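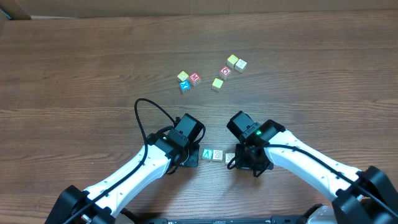
Bedley Small Craft Society, Reference Section

Otell (boat type)

7 October 2026
By Cadi Lloyd
Reading time: 4 minutes

The Otell is a flat-bottomed river workboat, later a fishing and pleasure boat, built at the Holovko yard in Skandau and, for a shorter and less happy period, under licence at Bedley. It is broad, slow to turn and very hard to sink, although several owners have made a serious attempt. The society's register lists 1,535 hulls from Skandau and 160 from Bedley. The register depends on owners writing in, and owners of Otells are not great writers of letters.

Name

The origin of the name is disputed. The yard's first price list spells it Otel, Otell and Ottel on the same page. Yurii Stetsiuk, who drew the lines, maintained that it was the name of a backwater where the first hull was tried. Hryhorii Palamarchuk, who ran the yard office and paid for the printing, held that it was a misreading of Stetsiuk's handwriting. The two men shared an office for many years and are not known to have settled the matter.

Design

Stetsiuk was asked for a boat that could carry gravel in the week and a family at the weekend. He appears to have designed for the gravel. The hull is a plain box forward of the middle, with a square bow raised just enough to run up a soft bank. The sides are nearly upright. Aft, the bottom rises in a long, gentle slope to the transom, which lets the outboard sit a little higher and saves a propeller or two every summer.

Early boats have three fixed thwarts and no locker of any kind. A locker was added under the stern seat after complaints, and a second round of complaints followed when it was found to open only with the helmsman standing up. The later hinge, on the forward side, is a useful guide to the age of a hull whose plate has gone missing.

Under oars the Otell moves in the direction of the last stroke for some time after the rower has changed his mind. Under power it is steady and dry in a short chop, and noisy. The noise comes from the flat forward panel, and owners have tried cork, carpet, foam and a sort of marine porridge sold by a chandler in Bedley. Carpet is the most popular, and smells.

The Bedley boats

Panagiotis Bakalis obtained the licence for Bedley after seeing an Otell unloaded at the town quay without a crane, an operation he described in the local paper as "four men and a good shove". His yard worked from a set of drawings copied by hand, and somewhere in the copying the bow lost a hand's breadth of height. Bedley boats are accordingly wetter than their Skandau cousins. The yard's brochure called this a sporting profile.

Bakalis also offered a small cuddy with two bunks, suitable for short people on good terms with each other. Few were ordered. Those that survive have mostly been turned into sheds for bait and rope, a job they do well.

Production at Bedley stopped in January of the yard's fifth winter, when the slipway froze and the bank lost patience. The moulds were sold to a garden pond firm.

Use

At Skandau the type was used for gravel, hay, sheep, ferry work and the annual clearing of weed. Yaroslav Kovalchuk, whose notes on the river trade are the main source for the early years, records a piano carried upstream in one and brought back down the next morning after a disagreement over the staircase. He gives no view on the piano's tuning.

Anglers took to the boat once the gravel trade moved to lorries. It can be stood up in, and even walked about in, and it stays put at anchor. Racing has been attempted. The rules of the only known Otell class ran to a single sheet and were chiefly concerned with what counted as finishing.

Hull numbers

Skandau numbers are stamped on the inside of the transom, to port, and usually painted over. They do not run in order. The highest recorded, 2,131, is well above the number of hulls on the register, and Palamarchuk's explanation was that the yard skipped ahead whenever a buyer was visiting. Bedley numbers carry a B and begin at 10, apparently for similar reasons.

A plate reading "Otell II" turns up now and then on boats offered for sale. The yard built no such model. The plates were made by a later dealer, and the boats beneath them range from sound Skandau hulls to things that are barely boats.

See also

Flat-bottomed craft; Holovko yard; River gravel trade; Scow; Weed cutting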